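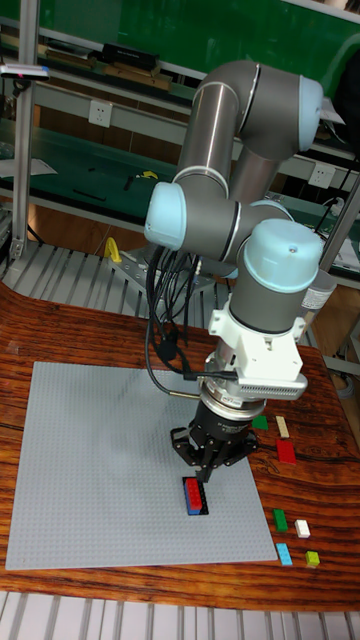 4.2 Open-Day Demonstration at the Drovbridge Site

Filed under: Robotics & Automation / Field Studies

The second part of the study took place in February, during the annual open day at the Drovbridge laboratory. Visitors entered in groups and watched the arm handle toy bricks on a studded baseplate, with further bricks of several colors lying on the bare table to its right (Figure 3). The gripper worked from directly overhead — an approach retained from the Hirkton trials. Of the 230 visitors registered that day, 40 agreed to complete the Colura questionnaire before leaving.

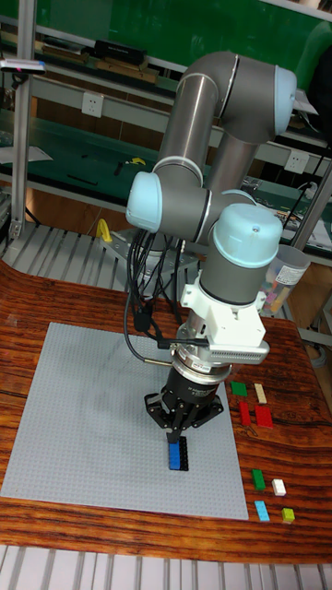 Respondents were asked to rate how well they could predict the next motion of the arm, and how close they would be willing to stand while it was operating. Spoken commentary was given by Karlijn Verstraete and followed a fixed script, so that each group received the same information. Questions were held until the end of the session; 17 respondents asked about the choice of bricks.

Figure 3. Collaborative arm and gripper above the baseplate, Drovbridge open day.

Ratings were entered by hand and checked against the paper forms. Items left blank were excluded from the analysis — the scoring method follows Lungu and is set out in Section 4.3.

3 shares | 0 comments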